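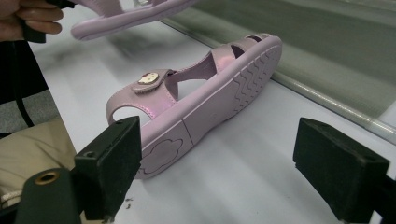
Child's sandal in pale pink, cat badge on the strap

I'd planned on half an hour with Tayla Dunstan and stayed for lunch (two lunches, if you count the dog's). She finds homes for retired army dogs out of a drafty office in Bosstead, and boy, can she talk.

"People think they'll get a movie dog," she told me. "Then he's scared of the dishwasher!"

Her group has placed 500 dogs so far, and she wants a law that makes the army offer every one of them for adoption before anything else happens to it. I asked how close they were. "Closer than in March," she said, and fed a cracker to the shepherd under the desk.

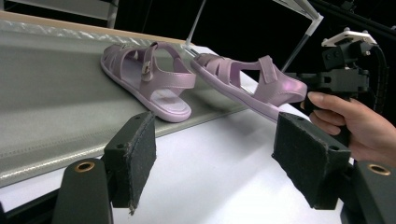 Who pays the vet bills once a dog retires?

The new owner does, and Tayla says bad hips alone can run to $3,000.

That part makes her mad, and I have to say it made me mad too. "They worked for us for years. You wouldn't do that to a soldier. Well, I hope you wouldn't." Her petition asks for 5 years of paid care per dog.
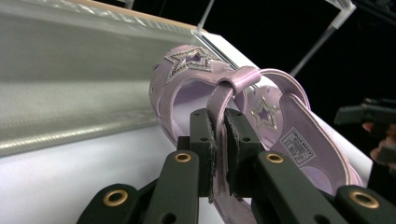 Lavender sandal with a star on the toe strap

She walked me out with the shepherd leaning on my leg the whole way. "He's available, you know," she said.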